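Aprendizado por demonstração, notas da aula 5
Coleta de exemplos (teleoperação, dois braços)

25 de fevereiro de 2025

Avisos antes: a lista de exercícios fica para agosto, junto com o projeto. Quem ainda não tem acesso ao repositório Drurko, pedir pelo formulário, não por e-mail.

Retomando. Na aula passada: política = função que vai da observação para a ação. Clonagem de comportamento = regressão supervisionada em cima de pares (observação, ação). Parece fácil. O problema quase nunca está na rede, está nos pares. Hoje só os pares.

O que é um episódio

Começo, meio, fim. Começa com os braços na pose de repouso, termina quando o operador aperta o pedal. Tudo que fica entre os dois é gravado: imagens, posições das juntas, abertura das garras, comando enviado. Atenção: comando enviado e posição medida são coisas diferentes, gravar as duas. Ano passado uma turma guardou só a medida e depois teve que jogar fora o lote inteiro, porque o controlador atrasa e a rede aprendeu o atraso.

Cada episódio leva uma frase de instrução. Curta, verbo no imperativo. "Feche a caixa". "Passe a garrafa para a direita". Não escrever "robô pega caixa e tal". A frase vai pro modelo do jeito que está, com erro de digitação e tudo.

Quantos? Para a tarefa do trabalho 2, 100 episódios por grupo, até 45 segundos cada. Passou disso, corta e refaz. Episódio comprido é quase sempre operador pensando no meio do caminho, e o modelo aprende a ficar parado pensando também. 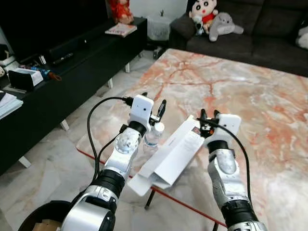
Variação. É o ponto central da aula, cai na prova. Se todos os exemplos saem da mesma mesa, com o mesmo objeto na mesma posição, a política decora a mesa. Funciona lindamente na bancada do Primberg e morre na sala do lado. Por isso o conjunto Drustov foi coletado dentro de casas, em móvel que ninguém escolheu pensando em visão computacional. Mármore com veio laranja e cor de ferrugem, por exemplo, é uma superfície chata: muita textura que não significa nada para a tarefa, e uma rede treinada só em bancada cinza se agarra nesses veios. Caixa branca aberta, com aba, é outro caso bom para discutir. A forma muda conforme a aba, então "posição da caixa" sozinha não descreve o estado. E a garrafa transparente ao lado: segmentação por cor sofre, profundidade sofre mais ainda. Sofá e pelúcias ao fundo entram na imagem junto, deixar. Não limpar o fundo na mão.

O que variar, em ordem de prioridade (na minha opinião, tem gente que discorda):
posição e ângulo inicial do objeto
pose inicial dos braços, pouca coisa já ajuda
objetos em volta que não participam
iluminação
superfície
operador

Operador por último mas não esquecer. Dois operadores resolvem a mesma tarefa de jeitos diferentes, um vai com a esquerda primeiro, outro com a direita. Se o modelo tira a média dos dois, vai com as duas pela metade e não pega nada. Isso é a multimodalidade que vimos no quadro (o desenho da bifurcação). Saídas: combinar antes um protocolo, ou usar política que representa várias modas (difusão, aula que vem). Para o trabalho, combinem o protocolo.

Câmeras

Câmera no punho vê bem o contato, vê mal o resto. Câmera de cabeça, o contrário. Usar as duas coisas. Com câmera no punho, o braço que se mexe muda a imagem inteira, então sincronia importa muito mais. Um quadro atrasado e o par (observação, ação) está errado sem ninguém perceber. Conferir os carimbos de tempo antes de sair do laboratório, não em casa.

Cabos: as câmeras de punho têm cabo, e cabo enrosca. Deixar folga, mexer os dois braços até o limite do espaço de trabalho antes de gravar o primeiro episódio. Se o cabo passar por cima da mesa, cuidar pra ele não arrastar o objeto. Cabo puxando objeto vira "física" para o modelo.

Episódio ruim: apaga ou guarda?

Depende. Três situações:

Falhou e o operador corrigiu (escorregou, pegou de novo). Guardar. Ouro. É daí que sai a recuperação de erro, sem isso a política sai da trajetória e não volta mais, aquele erro que se acumula com o horizonte.

Falhou e parou. Guardar separado, marcado como falha. Não entra na clonagem. Pode servir para treinar um classificador de sucesso depois.

Problema de gravação (câmera travou, junta sem leitura). Apagar. Anotar no caderno que apagou.

Marcar na hora. Depois de mais de 5 episódios iguais ninguem lembra qual foi qual.

Divisão treino/validação

Por sessão, nunca por quadro. Quadros vizinhos são praticamente a mesma imagem, se um cai no treino e o outro na validação o número sai ótimo e não vale nada. Mesmo por episódio ainda é meio otimista, se a mesa e a luz são as mesmas.

E perda de validação baixa não é taxa de sucesso. Já vi uma cair e a outra cair junto. O que conta é rodar no robô.

Para entregar

Pasta com os episódios no formato Degefa, o arquivo de instruções, uma página contando o protocolo combinado e o que foi variado. Na página, dizer também o que NÃO foi variado, vale ponto. Relatório sem a lista de episódios apagados volta.

Leitura: capítulo 2 da apostila, pular a seção de filtros. Trazer dúvidas sobre difusão, começamos direto por aí.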